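Evening, March. Moulin build 19 of the planner on the wrist camera feed all afternoon. Latency at the default rate is acceptable, 7 ms in the Flolow filter.
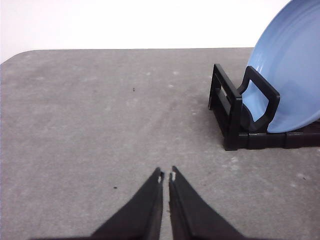

Salma Metwally thinks the filter hides the real fault, and would log raw poses before tuning anything else. Fair. Turned raw logging on.

Depth on the glossy rim of the blue plate remains the weak point. Set the rejection threshold to 400 and replayed the log; 3 outliers left, all on the rim.

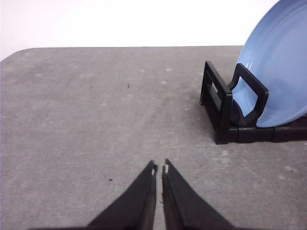
Wrist view: gripper slightly open, blue plate in the rack.

Rewrote the approach so the planner takes the rim's tangent from the fitted ellipse and drops the depth normal altogether. With a plate between the fingers there is little spare room beside the rack, and the collision margin 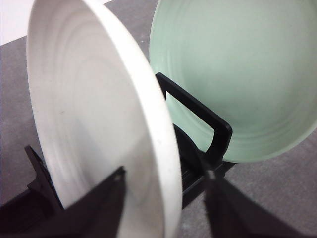 has to be set per finger. One value for both made the solver refuse valid poses. Split the parameter, updated the config, tests pass. Lahcen Chraibi to review the merge. Still to do: time stamps in the raw log.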